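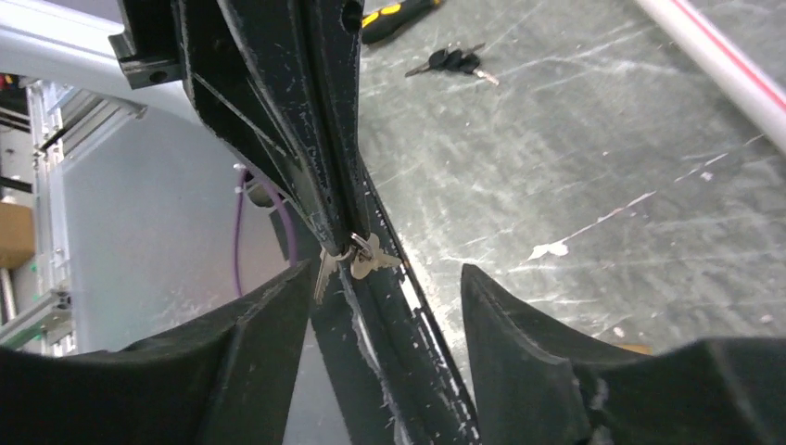

Review: Hiebert wrist recording kit, after three months of use

I bought this kit for our small workshop, where we collect examples for a learning system. The task we teach is simple to say and not so simple to do: the arm must handle keys. Small metal things, flat, shiny, and they turn on the ring every time you touch them. I was looking for a kit that records the wrist camera and the finger position together, with the same clock. The Hiebert does this, so I start with the good part.

Installation took me one afternoon. The mount fits our arm with four screws and the manual is clear, only the page about the cable is wrong (the connector is on the other side). Since then I recorded 1015 episodes with it, and I lost 16. Most of the lost ones were my mistake, I stopped the recording too early.

The camera looks down between the two black fingers. For our work this is the correct view. The fingers take the whole lower part of the picture, and at first I thought it is too much. My colleague Ravinder Cormier convinced me to leave it so. The model needs to know where the fingertips are when a key hangs between them, and a key ring is a small target.

Now the less good part. Silver keys in front of black plastic are easy to see. On our gray concrete floor, which has many scratches and white marks, it is harder, and the automatic exposure of the kit does not help. It changes in the middle of an episode. I fixed the exposure by hand in the settings, and I recommend to do it before your first session. I repeated 105 episodes for this reason and was not happy.

The labeling program, Brakimix, comes in the box. It is slow when a session has more than 100 episodes, but it did not crash. You can mark an episode as good, bad or "partly", and I use "partly" very often. Export works well with the format of Nivstead, which we had already. I did not try the others.

Support answered me in two days, politely. They promised a new version of Brakimix in May.

Would I buy it again? Yes, for small objects and close work. If your objects are large, take a kit with a wider lens.

Four stars from five.

March 2025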